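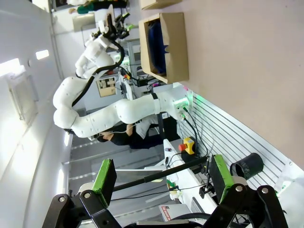 1/ Packing clothes in cardboard boxes, a thread. I've done so much of it since September that I have opinions now and you're all getting them

2/ Background: the winter clothing swap is moving from Kneath to Nededlow and everything that didn't find a home has to go in a box, get a label and ride over there in Meirion Wynne's van. Sweatshirts, scarves, bags, kids' coats, one wedding vest (still available!!)

3/ First opinion. Open all four flaps and fold them OUT before you put a single thing in. I used to leave two half up and then every sleeve caught on them going in. Takes two seconds, saves so much swearing

4/ Second opinion, put the soft dark stuff in loose and big. Don't make tiny neat squares. A sweatshirt folded once and laid flat fills the bottom of a box so nicely and it comes out at the other end without fifteen creases in it

5/ (I learned the tiny squares from a video and I did an entire box that way and then Nia Pumphrey picked it up and it was 26 pounds. Of sweatshirts. You can fit way too many in when you fold small)

6/ So now I stop when my hand can still push down into the clothes and feel some give. Very scientific

7/ Somebody asked what size boxes. The ones I like are 12 inches deep. Deeper than that and whoever's unpacking ends up head first in the thing looking for a scarf

8/ Also yes I reuse boxes, yes even the ugly ones. A ripped flap is fine! A ripped BOTTOM is not fine. Flip it over and look before you fall in love with it

9/ OK lettering. If a piece has printing on it I pack it print side up, on top of the plain ones. At the swap people walk along the tables looking down into open boxes and they will dig for something if they catch a few letters of it. Plain navy on top of plain navy and they just keep walking

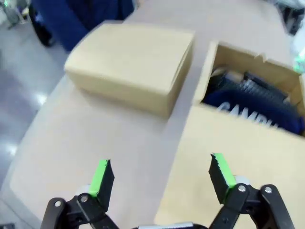
Navy fabric with the white lettering facing up, and a closed box farther back on the table.

10/ See the torn corner on the flap? Staying. I'll put a strip of tape over it and it'll close like any other box

11/ And before anyone asks, no, I don't know what the rest of the word is without pulling it out, and I'm not pulling it out, I just got it lying flat

12/ Closed boxes. My rule is that a closed box doesn't get reopened. If you find one more scarf, the scarf goes in the next box. I have broken this rule so many times, always at 11 at night, always for a scarf

13/ Nia closes hers the second they're full and I leave mine open till the very end in case I change my mind. We've agreed to disagree and also to use separate ends of the table

14/ Labels! Side of the box, short end, fat marker. If you write on the lid you can't read it once there's another one on top. I write what's inside and who it fits, so ADULT TOPS L or KIDS COATS 4-6. "Misc" is banned. I know what's in a misc box and it's one glove and a belt

15/ Tape: we got a roll of the Flasen from Fatora, the 100 foot one, and it's good. Loud, but good. One strip down the middle seam, one across each end. I used to go around the whole box like a present and Meirion asked me very kindly to stop, he's the one who has to cut them open

16/ Things I would put in with clothes: belts, soft bags, hats, scarves rolled up in the corners. Things I would not: shoes (own box, always), anything with a candle in it, anything that was in the bathroom

17/ Someone in the replies says vacuum bags. I tried them! They turn into a brick and the brick has corners and the corners go through the side of the box. Great under a bed, not great in a van

18/ Where we are right now: 40 boxes planned, and the tops are going fast. Coats are slow. Coats are always slow, they have hoods and toggles and they slide back up while you're trying to get the flaps down. Zip them first, lay the hood forward, arms across the front like they're asleep

19/ If you're near Nededlow and you have clean sturdy boxes in the garage, please message me. Fold them flat if you can. Banana boxes are lovely but they've got that big hole in the bottom so bring a piece of cardboard to go in it

20/ And if you want the wedding vest say so now, it's a 42 and it's kind of a mustard. I haven't taped that box yet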